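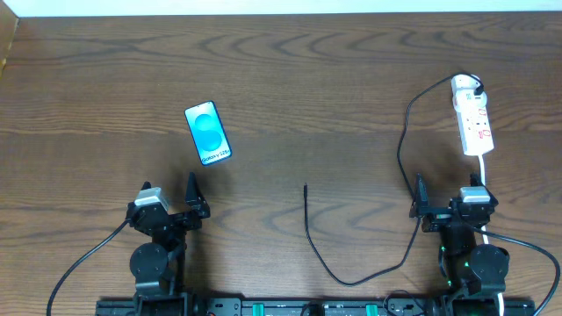

Kulap's view, sent over at 4:30 and copied in here so I can't lose it, is that a rule with no number in it is a mood. She means our bench rule 2, "keep cables tidy near the arms," which I wrote in April and was fairly pleased with.

So, rule 2 again. Draft for the Panyasiri bench:

- Loose cable stays outside the reach of both grippers unless the cable is the task.
- If the cable is the task, the run sheet says so, and says which end gets plugged into what. "Charge phone" is a wish.
- Power strip counts as live. Always. The switch position is gossip.
- Grippers open and parked before a hand goes over the rail.
- Hands clear for 30 seconds after a fault. Aravind wants 2. Aravind may have 2 when he writes the risk sheet.

Checked the old log: 983 runs, 256 with the "start state" box left blank. A fair share of those are in my handwriting. Made the box bigger. Akihiko says a bigger box will be a bigger blank.

Still open: does the strip get fixed to the table or stay movable? Duangjai says fixed, the Metovine people say movable, and the standard we claim to follow says "suitably located," thanks very much.

To do: print rule 2, tape over old rule 2. Find tape.

Filed under: Bench Practice / Robot Safety
4 comments · 2 shares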